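Pollex Board Balm, 200 ml tin 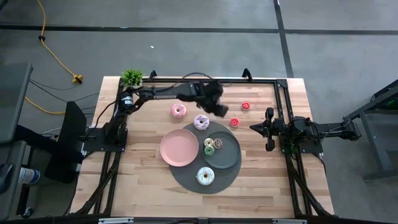
Kulsoom Tarar wrote in to ask whether it smells, and said the last wood conditioner she bought made every sandwich taste of oranges for a month.

Fair question, Kulsoom! It has a faint honey smell when you open the tin, from the beeswax, and that fades overnight. I put no citrus oil, no lavender and no "forest breeze" in it. I tried a citrus batch back when I was still mixing in my own kitchen, and my toast has never forgiven me.

So, hello, I'm Amna Talpur, and I make Pollex in a small unit behind the old dairy in Brarkum. I got into this because I had a butcher-block counter put in and ruined a good patch of it in one winter, right next to the sink where the dish rack sits. It went gray, then fuzzy, and then a crack opened up along one of the glue lines. I bought every oil on the shelf after that. Most of them were fine, some were sticky, and one never dried at all – I still have the sweater that proves it.

What's in it

Food-grade mineral oil, beeswax and a little carnauba wax. The mineral oil soaks in, and the waxes stay closer to the surface and slow the water down. There are no nut oils in the tin, and nothing with nuts in it comes into the workshop. It isn't vegan, on account of the beeswax. I've been asked for a version without it and I do have one on the bench, but it goes grainy in cold weather and I'm not selling it until I sort that out.

What you can use it on

Maple, beech, birch, oak, walnut, cherry, pretty much any bare or oiled wood. Cutting boards, counters, rolling pins, salad bowls, knife handles, wooden spoons. It won't do a thing for a varnished or lacquered top, so if you're not sure what you've got, put a drop of water somewhere out of the way. If it's still sitting up in a bead ten minutes later, you've probably got a sealed finish (or a very well oiled board, lucky you). If it leaves a dark spot, the wood is thirsty.

Pale woods do go slightly warmer in color. On maple it's a small change, on walnut it's a big one, and if you've got a top glued up from mixed strips you'll see the differences between them more than you did before. I love that look, but try the underside first if you think you might not.

How I do it

Wash the board with dish soap and hot water and let it dry standing on its edge overnight. Really overnight! If it feels rough, go over it with 220 grit paper along the grain and wipe off the dust. Scoop out a bit of balm with a cotton rag and rub it in until the whole surface looks wet, including the end grain and the bottom. The end grain will drink a lot more than you expect, so go back to it a second time. Leave it for a few hours, buff with a clean rag, done.

New wood wants three coats with a night between each. After that I do my boards once a month and my counter every season, plus the bit by the sink whenever it starts looking dull. In January, with the heating on, everything dries out faster and I do it more often.

Please don't microwave the tin. If the balm is stiff, stand it in a bowl of warm water for a few minutes with the lid on.

Sizes and prices

The 200 ml tin is $11 and does a big cutting board several times over. For counters there's the 1 liter tub, and that one works out a good deal cheaper if you've got a whole kitchen to do. Refills are available if you're local – bring your clean tin to the workshop door and I'll fill it.

Cotton rags come in packs of four. They're offcuts from Szabó, the shirt people two doors down, and they're lovely and soft, though I can't promise you a color.

What people have said

Asif Minhas: Used it on a beech counter that two other oils had left tacky. I had to scrub the old stuff off first, but it has been smooth since.

Shalini Jaiswal: Nice balm, lid is too tight. I needed a butter knife to get in.

Yes, the lid. Shalini is right and I've heard it from my own mother as well. The next delivery of tins has a screw top. If you get one of the old ones, press down on the middle with your thumb while you pull up on the rim and it should pop.

Rizwan Chaudhry: Does it get rid of knife marks?

It doesn't, sorry. It makes light ones harder to see, but for deep cuts you need to sand or plane the board flat first and then start over with the three coats.

Shipping

Orders go out twice a week in a padded box. Tubs ship by ground only. If yours turns up dented, send me a picture and I'll mail you another, no need to return the first one.

Last updated 2022-12-05. Tins in stock, tubs back in January.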